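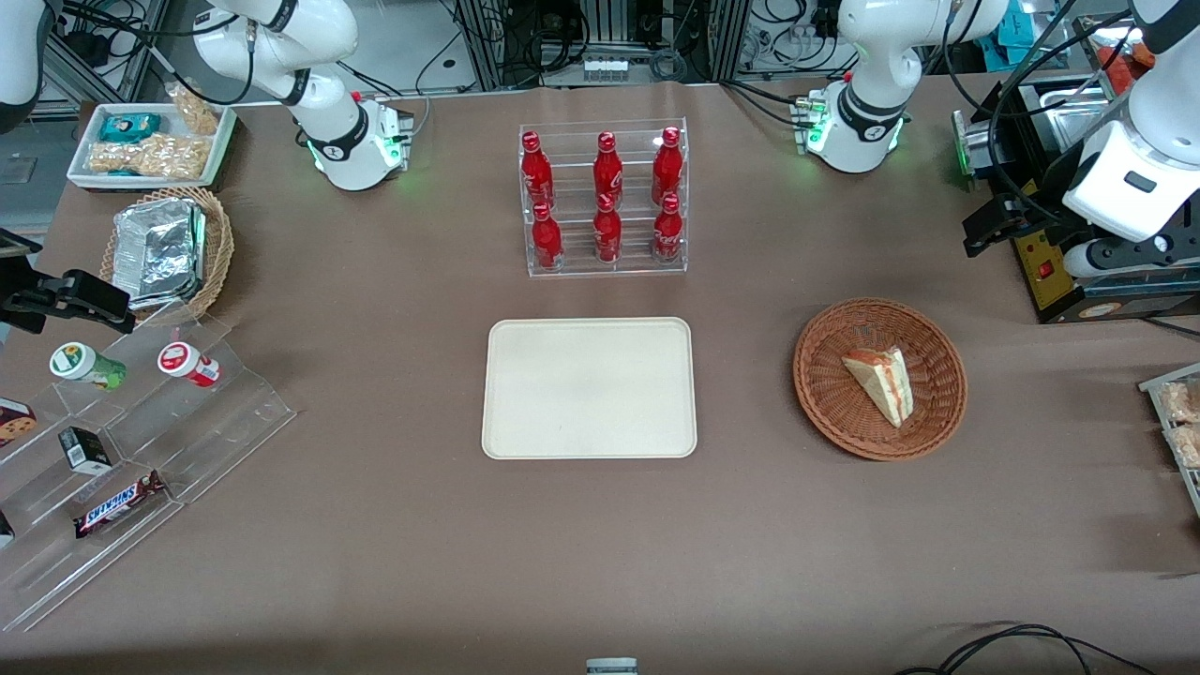 Covering a worktable with kraft paper

Last updated: 2023-01-10
3 min read

Clear the table and wipe it with a damp cloth. Let it dry fully before any paper goes down. Crumbs left under the sheet will show as bumps and tear through when something is dragged over them.

Measure the length and add 4 inches at each end. Unroll the paper with the curl facing down. Cut with a utility knife against a steel ruler; scissors tend to leave a stepped edge.

Tape one short end to the underside of the top. Pull from the opposite end and smooth from the center outward with a dry towel. Tape the second end, then the long sides, placing a strip every 12 inches.

If two widths are needed, overlap them by 2 inches and tape the full seam. Fold corners as for a parcel, with the flap on the short side.

Replace the sheet when it tears or picks up grease. Small cuts can be patched with paper tape. Store the remaining roll upright in a dry closet.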